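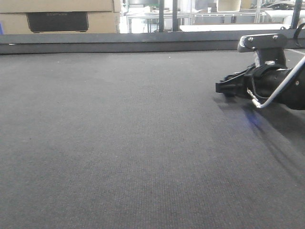 Notebook, June 26, 2024: small parts, Plenov job

Read back through the Plenov proposal before starting today and I still don't buy the central claim. It says that if we gather enough examples of picking, the model will sort out for itself which parts of the scene matter. We now hold 3,321 episodes. Of those, 1,707 are the same few parts set down on the carpet in much the same way by the same few hands. Calling that a varied set is generous.

Went through the older batch this morning and marked every episode where the fingers close before the part is properly between them. Stopped at 367. Most had been passed as good at the time, on the grounds that the part ended up in the gripper. I want those pulled or at least tagged. If the model copies a sloppy approach, we taught it that.

Bins next. The Clarkine people want picks from deep bins on the rollers, and the part they care about is a small cylinder on its side on the bin floor. One item, big blue bin, blue walls all round. My worry is that the background is so plain and so constant that a policy could learn "go to the thing that isn't blue" and score very well on our own test. Put the same part in a grey bin and I'd expect it to fall over. We have no grey bins in the set at all.

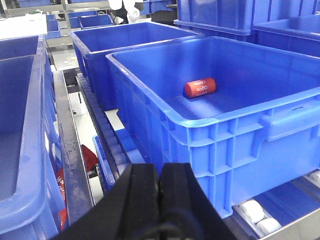
Desside disagreed when I raised this on the call. Their view is that the customer's bins are blue and will stay blue, so grey ones are a waste of collecting time, and that we should spend the hours on lying angles and on parts close to the walls.

Fair as far as it goes. I've heard "will stay blue" about other things, though, and I'd like it in writing. Agreed to do wall positions first and come back to colour in August.

Carpet work: standing parts are under-represented compared with lying ones. A capacitor on end is easy to knock over, and people setting up the scene tend to lay it down to save bother. Asked for upright starts only in the next block, with the start position moved every time, including well off to one side of the fingers.

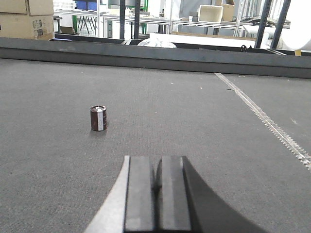

Also want failures kept. At present a toppled part gets the episode thrown away and redone, so the model never meets a recovery. Keep them, label them, decide later. Disk space is not the problem here.

On the Nguyen labelling tool: it gives every episode a quality score and the score looks very precise. I compared it with my own marks on the early closers and could find no relation worth the name. Until somebody shows me what it measures, I'm not filtering on it.

Last point is the fixed views. The proposal treats daylight as free variety. Maybe, but the window end washes out when it's bright, and I suspect we are mostly recording the hour. Time of day isn't stored in a field we can search either, so I can't even check.
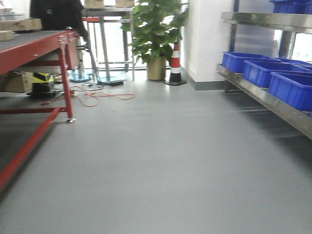 To do before the next block:

- add time of day and blinds setting to the episode header
- split the test set by session, not at random (2 sessions held back to start with)
- second person to check my early-close tags, without seeing mine first
- ask Clarkine for the bin colour in writing
- find out what the Nguyen score is

No new training run until the split is done. The last success figure came from a random split and I don't want it quoted to Plenov again.

Last updated: June, afternoon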